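How to Block a Knitted Shawl Without Wires
May 2021, by the Kikia Yarn Diary
Print this page | E-mail to a friend
Filed under: Knitting > Finishing

I finished my Gisis shawl with 118 grams of Lumham wool, size 131 stitches at the widest row. From the needles it looked like a small wrinkled bag. Blocking makes the lace open, and you can do it with only pins and cotton thread.

1. Fill a bowl with cool water and a little wool soap. Put the shawl in and leave it alone until it is wet through. Do not rub.

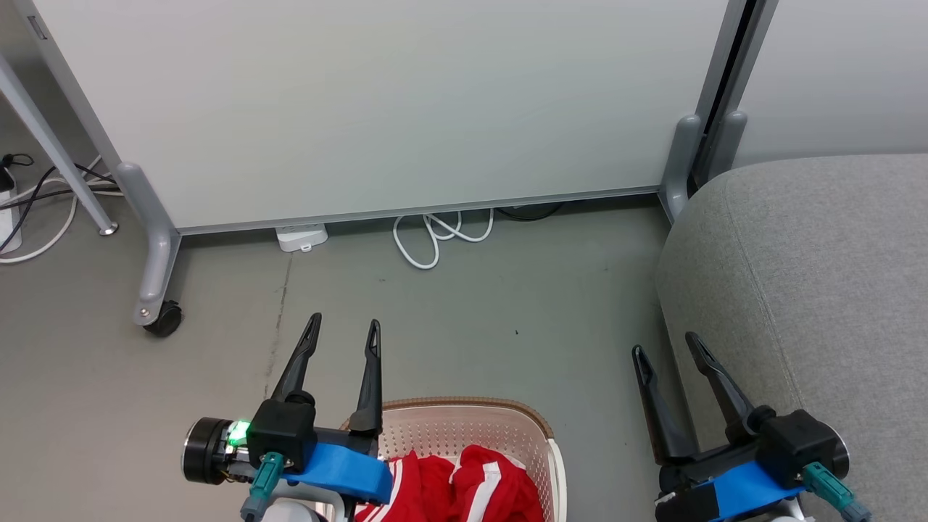

2. Lift it with both hands, press the water out, and roll it in a towel. Step on the roll if your hands get tired.

3. Thread a blunt needle with smooth cotton and pass it through every second stitch of the top edge. Leave long tails. Lay the shawl on foam mats, pull the thread straight and pin the two ends first, then the middle point.
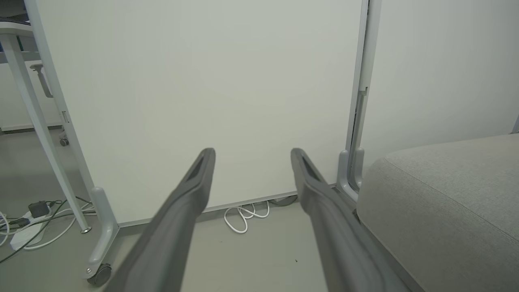

4. Pin the points of the lower border from the center to the sides, always one left and one right, so the shawl stays even. If you want to see the shape before you pin everything, look at it against something plain, like the big blank white panel here, and the crooked points show very quickly. Move these pins and continue.

5. Let it dry completely before you take the pins out. My Ross shawl in November needed 2 days. Pull out the cotton thread last, slowly, from one end.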